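Karnik Cushion Pad, wool filled

$88 each
Size: 23 inches square
Cover: undyed cotton, hidden zip
Filling: Skurkness wool, carded and knopped
In stock, ships from our workroom

Hi, I'm Samer Akl, and I make cushion pads. Just the insides! People always ask me about covers, and I do love a good cover, but the pad is what you lean on, and most of the pads that come with a store-bought cushion are pretty sad after one winter on a busy couch.

The Karnik is the one I get the most mail about. It started as a pad for my own reading chair, which has a deep seat and a back that tips you a bit too far. I tried feather (lovely for a week, then I was punching it every evening), then foam, then a polyester ball fill that squeaked when I turned over a page. Wool was the first one I forgot was there, and that was when I decided to sell it.

What's inside

The wool comes from Skurkness, a mill that still makes knops for upholsterers. Knops are little tangled balls of fiber, about the size of a blueberry. They roll around each other when you sit back, so the pad moves with you and then settles. I stuff each pad by hand through the zip end and weigh it before I close it up. If you like a firmer pad, write "firm" in the order notes and I'll pack in more for the same price.

A new Karnik will look too fat. Please don't panic. Wool beds down over the first few weeks, and I overfill on purpose so it ends up where I want it. If yours ends up flatter than you like, open the zip and add a handful from the top-up bag that comes in the box.

The cover fabric is a tight plain-weave cotton, with a rub rating my supplier is a bit shy about, so I won't quote it here. I can tell you that the pad on my reading chair is on its original cover and my dog sleeps on it.

What size cover do I need?

I get this one nearly every day. Go smaller than the pad. For the 23-inch Karnik I'd buy a 22-inch cover, or even a 21 if the fabric has some stretch and you like a really plump corner. A cover the same size as the pad will give you those floppy dog-ear corners, which some people like! I don't, but it's your couch.

Round cushions are a different story. I do cut round pads to order, and bolsters too, but they take me longer. Send me the measurement straight across the widest part, seam to seam, with the cover lying flat.

Care

Air it outside on a dry day. Shake it. Spot clean the cotton with cool water and a drop of wool soap, and dry it flat — never in the dryer, or you'll have a felted brick. I've done it, it's very impressive, and you can't sit on it.

If you spill something big, unzip it, tip the wool into an old pillowcase and wash only the cotton shell.

The Zulatent finish

You can add a Zulatent finish to the cotton shell when you order. It's a light coating that slows down spills, and I'd get it for a dining bench or anywhere kids eat. I'd skip it for a bed or a reading chair. It makes the cotton a tiny bit crisper, and I can hear it rustle when it's quiet. The finish can't be added later, so please pick it from the menu before you check out.

Come and squeeze one

Pumphrey keeps a set of Karnik pads in soft, regular and firm, and you're welcome to go in and squeeze them for as long as you like. Look for the white curved counter and ask for the pad box. Bring your own cover if you have one at home that you're trying to fill. 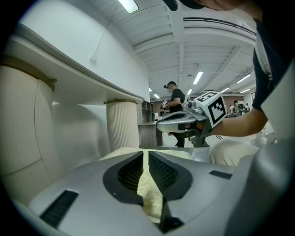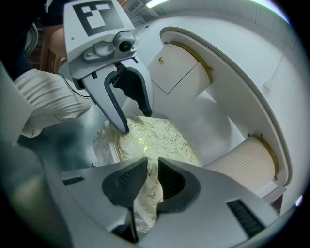

Shipping and returns

Pads go out rolled in paper inside a cardboard box. Unroll yours right away and leave it somewhere airy overnight. It may smell a little of sheep at first (I like it, my sister doesn't) and that fades.

For holiday orders, I need everything in by 13th December. Round pads and bolsters closed back in October, sorry! I'll open that list again in the new year.

You've got 3 weeks to send a pad back if you don't get along with it. Use it properly in that time, lean on it, nap on it. I only ask that the zip still works and the wool is still in there.

Trade orders

Upholsterers and stagers, write to me before you order more than a handful. I work alone and I can't do 1000 pads, which somebody did ask for once, but a small run for a café bench or a window seat is fine with enough notice. Tell me the sizes, the firmness and whether you want the finish, and I'll send a price back with a swatch of the cotton.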